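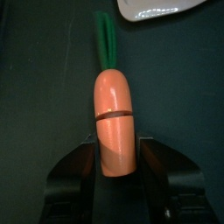 The Case for Weighing What We Throw Out

By Domnica Onu
9/15/25

Most food businesses can tell you what they bought last week to the nearest dollar. Very few can tell you what they discarded. Purchasing has invoices, and disposal has a bin with a lid. The figure that ends up in the annual report is usually worked backward from the hauling bill, and the hauling bill is based on how many times a truck came, full or not.

I have argued for several years that commercial kitchens above a certain size should be required to weigh their food waste at the point of disposal and keep the records. I now think the requirement should be written into operating permits. The usual objections are cost, staff time, and doubt that the numbers change anything. The first two are smaller than claimed. The third deserves a longer answer.

Start with cost. A floor scale with a logging display can be bought used, and it needs a flat surface, an outlet, and a calibration check twice a year. The cafeteria at the Clalitz plant, where I did most of my early work, put one beside the dish return. Staff pressed one of four keys (prep trim, overproduction, plate return, spoilage) and tipped the container. Four categories is the right number. An earlier version had 9, and the entries drifted toward whichever key was closest to the operator's hand.

Staff time is harder to argue about in general, since it depends on layout. If the scale is on the path people already walk, the added step is short. If it is in a back corridor, they will skip it during service, and the data will show a quiet lunch hour that did not happen. Gaps of that sort are easy to find in a log and hard to repair afterward.

On whether the numbers matter, consider what Clalitz found in its first full month, which was May. The kitchen logged 1,536 pounds of discarded food. Managers had expected plate return to lead. Overproduction led by a wide margin, and most of it came from two hot sides that were cooked in full batches until closing time. The batch size had been set when the plant ran a third shift. Once the last batch was cut in half, the monthly total settled at 1,259 pounds with no other change to the menu. I would not call that a dramatic result. It is a reduction of 18 percent from a change to one line on a production sheet.

Estimates would not have found it. The Broris method, still popular with consultants, assigns a fixed waste percentage to each menu category and multiplies by purchases. It produces a tidy table. It cannot detect an oversized batch, because it assumes the answer before anyone opens the kitchen door. Visual audits are better, but an audit samples two or three days, and kitchens behave well when watched.

The threshold I propose is 200 covers a day. Below that, a single bad delivery can swamp the weekly total, and the owner generally knows what went into the bin. Above it, no one person sees the whole flow. Tikkanen has suggested a threshold based on floor area instead, on the grounds that inspectors already have floor plans. I understand the convenience, but floor area is a poor stand-in for volume. A banquet hall may be dark four nights a week.

Two design points are worth settling early. Records should be kept by weight only, with no conversion to dollars or meals. Conversion factors are where most of the exaggeration enters. And the records should not be used to issue fines for high totals, only for missing ones. A kitchen that is punished for a large number will report a small one.

The Dranadura permit office is taking written comments on its draft rule, which currently accepts either weighing or estimation. I have asked it to strike the second option.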